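Review: the Fekell handheld gripper pair and its demonstration pipeline
Adaeze Iyamu
Nov 12, 2024

We bought the Fekell pair to answer one question: can demonstrations recorded with handheld grippers, with no arm in the loop, train a two-handed policy good enough to replace the teleoperated data we had been using? This review covers the hardware, the tracking, the processing software and the policy results on one task. It does not cover the mobile kit, which we have not used.

What comes in the case

Two handheld grippers, a head-worn camera on a padded band, a charger, a calibration board and a printed quick-start sheet. Each gripper carries a cube of fiducial markers behind the jaw. The head camera sees the cubes and the software recovers the pose of each hand from whichever faces are visible. Jaw opening is read by an encoder in the handle and written to the same log, with its own clock. There are no base stations and nothing to mount on the ceiling, so setup in a new room takes one person a few minutes.

The grips are comfortable for people with medium or large hands. Chukwuemeka Ajayi, who recorded most of our early sessions, had no complaint after a full afternoon. Two of our smaller-handed operators found the trigger reach too long and ended up pulling with the fingertip, which makes slow, partial closures hard to hold. A shorter trigger is listed as an accessory. It should be in the case.

Calibration

Calibration is done once per session. The operator holds each cube in front of the head camera, rotates it slowly, then closes and opens both jaws fully. The software reports reprojection error and refuses to continue if it is too high. The threshold is sensible, but the error message gives only the number and does not say which gripper failed. We repeated the whole sequence several times before learning to read the log file directly.

Once calibrated, the tool holds well. We touched both jaws to a fixed peg at the start and end of sessions and compared the recovered positions. Over an ordinary session the disagreement was 4 mm in the worst case, and most of it lay along the camera's viewing direction, as expected from marker tracking with a single camera. For bowls and cups this is fine. For connectors or thin cards it would not be.

The task

We used bowl gathering: round bowls are placed on a table, and the operator brings them together with either or both hands. The task looks trivial and is a fair test of the method. A bowl can be pinched at the rim, pushed from the side, or steadied by one jaw while the other moves in. Operators switch between these without thinking about it, so the data contains several valid strategies for the same starting layout. Policies trained by plain regression tend to average them and do nothing useful.

Placement was left loose on purpose. Session instructions said only where the table edge was and that bowls should start within reach. Background objects were not cleared, in line with the method's claim that varied, untidy scenes help transfer. 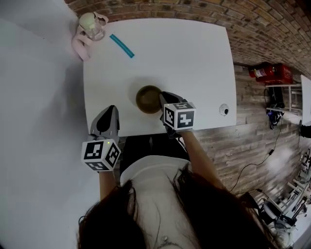
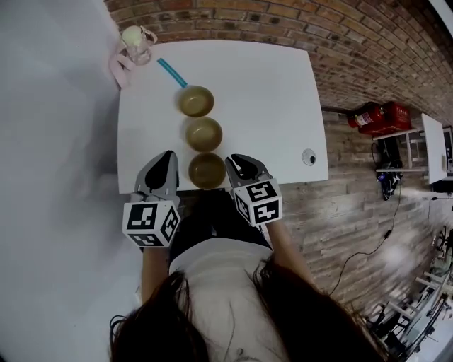

Both views are from head height, with a marker cube on each gripper.

Can the recorded data be used without a robot of the same shape?
It can, within limits. The log stores gripper poses and jaw opening, with no joint angles, so any pair of arms that can reach those poses can use it. What has to match is the gripper: jaw length, finger shape and pad friction should be the same on the robot as on the handheld unit, and the camera has to sit in a comparable position. We ran the policy on arms with the matching Fekell jaws. A quick trial with a different parallel gripper did poorly, and we did not pursue it.

Tracking in practice

The main weakness is occlusion. When the operator leans in, a cube can pass behind hair, a sleeve or the opposite wrist. The software bridges short gaps by interpolation and marks them in the log. Longer gaps cause the episode to be split. Operators adapt to this quickly if they are told about it, and our written instructions now include a line on tying back long hair for close work. We would have liked that in the quick-start sheet.

The second weakness is light. Glare on a cube face removes the face from the solution. Usually another face is available, but the pose then jumps slightly as the solver changes faces. The jump is small and is visible in plots of hand velocity as a narrow spike. A light smoothing pass removes it. The default smoothing is too strong, in our view: it also rounds off the moment of contact, where the fast change in velocity is real. We turned it down by half and the policies got better.

Processing software

Fekell supplies a converter that writes episodes in a common training format. It is command-line only, well documented, and slow. A separate product, Sositz, does the same job with a graphical timeline and is what we use now for review and trimming. Sositz reads Fekell logs directly. It lost the jaw encoder channel in one release in March and got it back in the next, so check that column before deleting any raw files.

Clock alignment between the encoder and the camera is the one step that needs human attention. The converter estimates the offset from the open-close motion made at calibration. If the operator rushes that motion, the estimate is poor and the jaw appears to close before the hand arrives. We found nine episodes like this in the first batch, all from the same session, and corrected them by hand.

Results

We recorded 2456 episodes in total. After splitting, trimming and removal of episodes with long tracking gaps, 457 were set aside for evaluation of the action predictor and the rest went to training. The policy is a standard diffusion model conditioned on head camera images and current jaw opening, predicting short chunks of relative hand motion. Nothing in it is new, and we kept it that way to isolate the effect of the data.

Three findings are worth reporting.

First, relative actions mattered more than any other choice. With absolute poses in the session frame, the policy reached toward positions where bowls had often been and recovered badly when they were elsewhere. With motion expressed relative to the current hand pose, it followed the bowl. This agrees with what others have reported for handheld data, and the effect was larger than we expected for a table this simple.

Second, the two hands should be predicted together. We trained a version with a separate head for each hand and it was clearly worse in layouts where one jaw steadies a bowl and the other approaches. The independent heads collided or waited for each other. Adding the pose of one hand relative to the other as an input fixed most of this at almost no cost.

Third, handheld data did not fully replace teleoperation. It was better on free-space motion and on approach, where the human recordings are quick and natural. It was worse on the final push. Human operators use the stiffness of the wrist to feel contact, and none of that is recorded. On the arm the policy pressed too hard against the bowl wall and sometimes tipped it. Mixing in a small set of teleoperated episodes, covering only contact, closed most of the gap. That mixture is now our default.

Compared with the Drisex kit

We had a Drisex set on loan for part of the same period. It tracks with cameras on the grippers themselves – no marker cubes, no head band – and so does not care about hair or sleeves. It is lighter at the head and heavier in the hand. On plain white tabletops it drifted, for lack of texture to hold on to, and sessions had to be restarted. The Fekell pair does not mind a blank table. For cluttered benches I would pick the Drisex; for our room, the cubes win.

Durability and support

The printed cube faces scuff at the corners. Ours still track, but replacement faces should be ordered with the kit. The rubber pads wear faster than the faces and come in packs of two pairs. One trigger spring failed and was replaced by the reseller, Okonkwo, without argument. Firmware updates require a cable and a Windows machine.

Verdict

Recommended for groups that already have two arms and someone able to write a data loader. The tracking is adequate for household-sized objects, the recordings are fast to make, and the format is open. Buyers should plan for a modest amount of teleoperated contact data, lower the smoothing default before the first batch, and check the clock offset on every session. The unclear calibration message and the missing short trigger cost it a point.

Rating: 4 out of 5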